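Accueil Magazine Ateliers Reportages Archives S'abonner Contact

Chez Trekeo, le bras se règle avant le café

La cellule s'appelle Ollia et tient sur une seule table. Felista Owino en a la charge depuis le mois d'avril. Elle arrive à 7 heures, met l'armoire sous tension et laisse le bras immobile pendant qu'elle fait le tour des câbles à la main.

Sur ce type de machine, les pannes viennent rarement des moteurs. Elles viennent des fils. Un câble trop court tire sur son connecteur dès que le poignet tourne, un câble trop long finit par s'accrocher au bord d'un bac. Felista Owino fait donc tourner le poignet à vitesse réduite, dans un sens puis dans l'autre, et regarde où le mou s'en va.

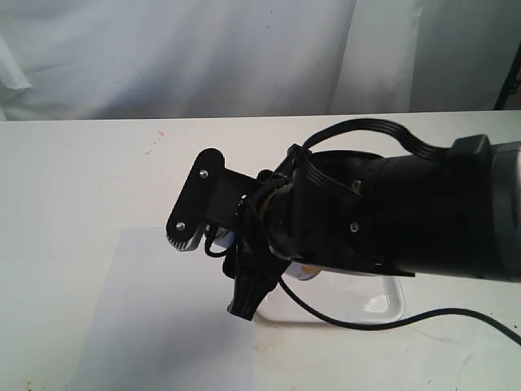
Les vis du support viennent ensuite. Elle les contrôle au tournevis dynamométrique et note chaque valeur dans un cahier. Le cahier en est à la page 579. Quand une vis a bougé, elle la dépose, nettoie le filetage, remet du frein-filet et attend avant de relancer un cycle.

Les doigts de la pince sont fournis par Barasa, un atelier de mécanique voisin. Trekeo en garde 3 paires en réserve. Le remplacement prend peu de temps, mais il faut ensuite refaire le zéro : fermeture à vide, ouverture complète, puis une prise d'essai sur un objet léger. Si les doigts se referment de travers, on recommence.

Le logiciel de calibration, Dritholm, demande 2 passages. Le premier situe la table par rapport à la base du bras, le second vérifie la hauteur de la pince. « Je ne saute jamais le second, dit Felista Owino. Un millimètre d'écart en hauteur et le doigt frotte sur le plateau. »

La prochaine révision complète est fixée au 25 octobre. Le bras sera démonté jusqu'au poignet et le faisceau de câbles remplacé en entier.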